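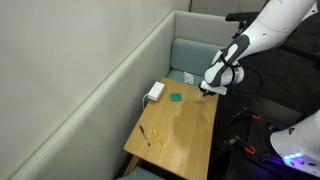 ニュースリリース
株式会社Ravonel

ブース席用の片付けセル「Skornumus」、立ち上げと手入れの手順書を6月に公開します

こんにちは、Ravonelで現場保守を担当しているアリーバ・ガウリ(Areeba Ghauri)です。いつものリリースは広報が書いているのですが、今回は手順書の中身をいちばん触ってきた人間が書いたほうが早いだろうということで、私のところに回ってきました。かしこまった文章が苦手なので、少し話しかけるような調子になりますがお付き合いください。

当社は、ブース席のテーブルを片付けるロボットセル「Skornumus」について、据え付けから日々の手入れ、部品の交換までをまとめた手順書を、6月に当社ウェブサイトで公開します。どなたでも無料で読めます。点検項目は全部で83。書名は「Tovska」です。もともと社内の共有フォルダの名前だったのが、みんながそう呼ぶのでそのまま表紙に載りました(由来を聞かれると困ります)。

■ どんな機械か、ごく手短に

Skornumusは、台車の上に載ったアームと二本指のグリッパー、それに手首まわりの小さなカメラでできています。相手にするのはソファ席のテーブルです。こぼれた飲み物を拭く、置きっぱなしのペンや小さな器をどける、丸めた紙やビニール袋を拾う。どれも人間なら片手間の作業なんですが、機械にやらせるとなると手首の角度ひとつで結果が変わるので、整備する側はなかなか気が抜けません。

そして、お客様からいただく問い合わせの多くは、動作プログラムの話よりずっと手前のところにあります。台車がほんの少し動いていた、ケーブルの輪が小さくなっていた、指先のパッドにべたつきが残っていた。そういう話です。電話口で「まず台車の位置を見ていただけますか」と言うのが口癖になってしまい、家で冷蔵庫の扉が閉まらないときにも台車を探しそうになりました。だったら全部書いて出してしまおう、というのが今回の手順書です。

■ 据え付けは台車を決めるところから

手順書の第1章は台車の話だけで終わります。アームの話を期待して開いた方はがっかりするかもしれませんが、どうか飛ばさずに読んでください!

標準の構成では、テーブルの天板の高さを床から700ミリとしています。これより高い席や低い席でも使えますが、その場合は高さの値を入れ直してから始めます。カタログの数字を入れて済ませる方が多いので、必ず巻尺で測ってください。脚の下にフェルトを貼ってあるだけでも値は変わりますし、床がカーペットだと毛足の分だけ沈みます。私は四隅で測って、いちばん高い隅の値を採っています。

台車の前縁とテーブルの縁との間は185ミリ空けます。狭すぎると肘が詰まりますし、広すぎると奥のソファ側に手が届きません。社内では185ミリに切った木の端材を当て木にしています。道具箱にひとつ入れておくと、毎回巻尺を引っぱり出さなくて済んで本当に楽です。

位置が決まったら車輪をロックして、フレームに付けたクランプを締めます。締め具合は手で回して止まるところまで。工具で増し締めすると、次に外す人が泣きます(泣いたのは私です)。締めたあとで台車の角を軽く押して、アームの先がテーブルに対してずれないかを見てください。ここで揺れるようなら、クランプよりも先に床の段差を疑います。

それと、ブース席には背の高い仕切りがあります。布張りで柔らかいものが多く、見た目には当たっても平気そうに思えるのですが、手首が布をこするとケーブルの留め具が少しずつ回ってきます。仕切りの上端と奥の角は、立ち上げのときに必ず教えておいてください。丸みのある角は、頂点の一点だけを教えても足りません。手順書では三か所を推奨しています。

■ ケーブルは輪の大きさで見る

手首のまわりを通るケーブルには、わざと余りを持たせてあります。だらんとして見えるので、きれい好きの方ほど結束バンドで詰めたくなるんですよね。お気持ちはよくわかります。でも詰めないでください。手首がいっぱいまで回ったときに、その余りを使い切るようにできています。

点検のやり方は簡単で、手首を左右それぞれ端までゆっくり回し、輪がどこかに引っかからないか、突っ張らないかを目で追います。コネクタの根元は指で触って、被覆が硬くなっていないかを確かめます。硬いと感じたら交換の時期です。自信がなければ、新品の予備と触り比べてみてください。手順書には予備を一本持っておくように書きました。注文してから届くまでの間、ずっとテーブルを手で拭くことになるので……。

■ 指先とパッドの手入れ

グリッパーの指は、いちばん汚れていちばん軽く扱われる部品です。コーヒー、砂糖の入った飲み物、ソース。乾くと膜になって残ります。見た目はきれいなのに、軽いものをつかんで放すときに一瞬くっつく。そういう症状が出たら、まずここです。

手入れの順番はこうしています。

アームを整備姿勢に入れ、動作を止めて、電源を落とす。
指を開いた状態で、固く絞った布で内側の面を拭く。
ブラケットの穴と留め具のまわりを、毛の柔らかいブラシで払う。
乾いた布でもう一度拭く。
パッドの端を爪で軽くなぞり、浮きがないかを確かめる。

アルコールは布に含ませて使います。吹き付けは厳禁です。ねじ穴や可動部のすき間に入ると、潤滑剤が薄まってしまいます。

パッドは、部材メーカーのRajputに作ってもらっている交換用の品番が手順書に載っています。厚みの違うものが二種類あって、左右で違う厚みを付けてしまう事故が社内でも起きました。触ってもすぐには気づかないのが厄介で、つかんだペンがいつも少し斜めになるという症状でようやくわかりました。あのときは半日アームの校正を疑っていたので、なんというか、自分の名前で手順書を出すのが恥ずかしいくらいです。それ以来、袋から出したらまず二枚を背中合わせに重ねて、段差がないのを見てから貼っています。

貼り替えたあとは、指を閉じて紙を一枚はさみ、上下左右に引いてみてください。どの方向にも同じくらいの手応えがあれば合格です。片側だけするっと抜けるなら、貼り方が傾いています。

■ 手首のカメラは透明なものに弱い

Skornumusのカメラは手首のすぐ近くにあるので、飛沫をかぶりやすい位置です。レンズの汚れは、色のはっきりしたものを見ているうちはあまり表に出ません。黄色いペンや緑のスポンジは、少々曇っていても見つけてくれます。困るのはガラスの小さな器や透明な樹脂の小物です。木目の天板の上だと輪郭がほとんど溶けてしまい、縁の細い光だけが頼りになります。レンズに水滴の跡がひとつあるだけで見失うことがあります。

ですので、カメラの確認にはわざと意地悪なものを使います。社内で並べているのは、透明な小さな器、スポンジ、色の違うペンが二本、それから奥のソファに丸めた紙。特別な治具はいりません。みなさんの職場の引き出しにあるもので十分です! 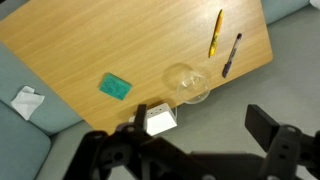

指が開いたまま止まってしまったとき、手で閉じてもいいのでしょうか。
手では閉じないでください。非常停止を押して電源を落とし、入れ直したあとに整備画面の「指・ゆっくり閉」を使います。それでも動かなければ、指の付け根のブラケットに異物がはさまっていないかを見て、当社の保守窓口へご連絡ください。

話をカメラに戻しますね。確認のときは、照明も普段と同じ状態にしてください。点検だからと明るい作業灯を足すと、天板の照り返しが変わって、営業中とは別の結果になります。逆に、閉店後の暗い店内で全部合格しても、昼の窓際では話が違います。窓に近い席なら、午前10時と午後3時の二回見ておくと安心です。

レンズを拭くのは、眼鏡用の乾いた布で十分です。中心から外へ、力を入れずに。拭いたあとは必ず保護カバーの爪が全部かかっているかを確認してください。ひとつ浮いていると、そこから湿気が入ります。

■ こぼれた水と、電気まわりのこと

テーブルの上で液体を扱う機械ですから、ここは真面目に書きます。

まず、天板の上に電源アダプターや充電器があるときは、濡れた場所への作業を始めさせないでください。私たちは検証のために、そういう物が載った卓面も扱いますが、営業中の席では人が先に片付ける運用をお願いしています。白いアダプターは明るい卓面で見落としやすいので、作業開始ボタンを押す前にひと目見る、というのを習慣にしてください。

台車のほうは、こぼれた液体が縁から落ちてくることを前提に点検します。プラットフォームの上にボルトや工具を置きっぱなしにしないこと。濡れると錆びますし、振動で転がって車輪の脇に落ちます。本体下側の表示灯が青なら通常の待機状態、赤なら停止中です。赤のときは、まず電源を落としてから濡れている場所を探してください。拭き取りは上から下へ。コネクタの中が濡れていたら、乾いたように見えてもその日は通電しません。

スポンジも消耗品として扱います。使い終わったらすすいで絞り、立てて乾かします。角が丸くなってくると指からの逃げ方が変わるので、角の形が崩れたら替えどきです。安いスポンジで構いません。ただ、厚みの違う製品に替えたときは、つかむ高さの値を入れ直してください。これを忘れると、指先が天板をこすります。天板に細い筋が増えてきたら、だいたいこれです。

■ 立ち上げにかかる時間

席が決まっていて、コンセントが近くにあり、床が平らなら、手順書どおりの立ち上げは45分で終わります。慣れていない方が二人で作業した場合の時間です。台車の位置決めに半分近くを使います。のんびりしすぎに見えるかもしれませんが、ここを急いだ現場は、あとで必ず最初からやり直しになっていました。

席を移すときは、全部をやり直す必要はありません。手順書の中で印の付いた項目だけを順に見れば大丈夫です。テーブルの高さ、縁との間隔、仕切りの角、それからケーブルの輪。同じ店の隣の席でも、テーブルの向きがほんの少し違うことがよくあります。お客様が座るときに引いたり押したりしますからね。毎朝の開店前に当て木を一回当てるだけでも、呼び出しはずいぶん減ります。

■ 修理の範囲について

みなさんの手で交換していただけるのは、指先のパッド、レンズの保護カバー、外側のケーブル留め、クランプの四点です。どれも手順書に図を付けました。六角レンチが一本とドライバーが一本あれば足ります。

アームの白い外装は開けないでください。開けたくなる形をしているのは認めます。つるっとしていて、爪をかけたくなるすき間もあって。でも中は関節ごとに締め付けの順番が決まっていて、戻すときに治具を使います。外装の内側から音がする、動きがひと呼吸遅れる、いつも同じ関節で止まる、といった症状は、停止したうえで保守窓口に連絡をお願いします。

連絡をいただくときは、機体の番号と、止まったときの姿勢がわかるとたいへん助かります。言葉で説明するのが面倒なら、スマートフォンで横から一枚撮って添えてください。「変な格好で止まりました」だけのメールも何度もいただいていて、それはそれで好きなんですが、返事の一通目がどうしても質問だけになってしまいます。

■ 記録の付け方

手順書の巻末に、一枚ものの点検記録を付けました。項目名と、丸を付ける欄と、ひとこと書く欄だけです。最初の版には測定値を書く欄がたくさんあったのですが、社内で試したら三週目から誰も書かなくなりました。私もです。なので思い切って削りました。

ひとこと欄には、直したことに加えて、気になったけれど様子を見ることにした点も書いておいてください。「右の指、閉じるときに小さい音」くらいの走り書きで構いません。次に触る人が同じ音を聞いたとき、そこで手を止められます。紙は台車の側面のポケットに入ります。二つ折りでちょうどです。

■ 公開について

手順書「Tovska」は日本語版と英語版を同時に公開します。英語版は私が先に書いて、日本語版は同僚たちに赤を入れてもらいながら書きました。まだ言い回しの怪しいところが残っているかもしれません。見つけたら教えてください、直します。印刷して現場に置いていただくのも、社内の研修に使っていただくのも自由です。申請はいりません。

すでにSkornumusをお使いの方には、185ミリの当て木を一本ずつお送りします。そう、あの端材です。さすがに今回はきちんと寸法を出して、角も落としました。パッドの交換用二枚組も同封しますので、届いたら背中合わせに重ねてみてくださいね。

■ 取材・お問い合わせ

取材のお申し込み、手順書の内容についてのご質問は、当社ウェブサイトの問い合わせフォームで「Tovska」を選んでお送りください。実機の手入れをご覧になりたい報道関係の方には、社内のブース席で作業をお見せできます。足元はカーペットですが、水を使いますので、濡れても困らない靴でお越しください。

株式会社Ravonel
保守担当 アリーバ・ガウリ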